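On the Keeping of Fruit in Baskets

Readers of this journal will recall that the February entry dealt with bowls, and that it closed with an undertaking to consider baskets separately. Several letters have since been received on the subject, the longest of them from Ritu Solanki of Clitow, whose household gets through 34 oranges in a week and has given up glass and china altogether. Her principal points are adopted below, with one exception.

A fruit basket should be judged first by its rim. The weave of the walls may be quite light, but the rim is what the hand takes hold of, and a single thin strand at the top will split within a season or two. A thick braided edge is to be preferred. It also keeps the shape of the corners when the basket is lifted full. 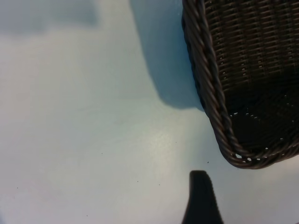
The second consideration is air. Citrus stored in a closed container will soften on the underside, and the fault is commonly noticed only when the fruit above has been eaten. An open weave allows some circulation through the sides and the floor. It also allows crumbs and dust to pass through, and the surface underneath should accordingly be wiped each time the basket is moved. At this address that is done on Saturday, before the shopping is put away.

Mrs Solanki recommends a cloth lining. This journal does not. A cloth holds whatever moisture there is, and it hides the fruit at the bottom. Those who find the weave too hard for pears may put the pears elsewhere.

Size is the matter on which most correspondents go wrong. A basket which will take 13 oranges in a single layer is sufficient for a family. Anything deeper invites a second layer, and then a third, and the lowest fruit is forgotten. A mandarin weighs about 200 grams at the very largest, so weight is seldom the difficulty. A rectangular pattern stands better against a wall than a round one and leaves more of the table free.
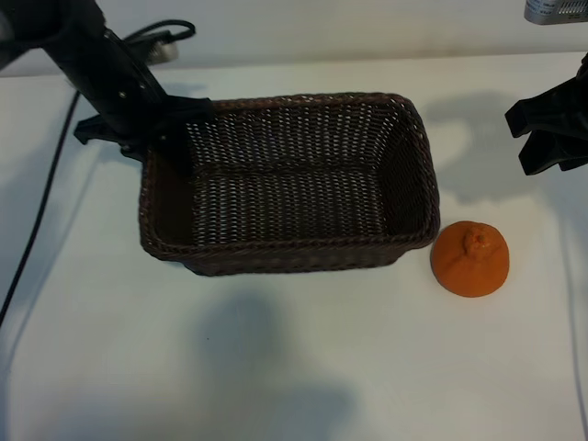

Dark brown woven basket with braided rim, and one orange.

With regard to cleaning, a dry brush with soft bristles is drawn along the strands and worked gently into the twists of the rim. Soap has been tried here on an older basket and left a dull film in the weave, which took a good deal of rinsing to remove. The basket was afterwards stood on its side near an open window until the following morning.

Correspondence concerning lids will be taken up in the next entry.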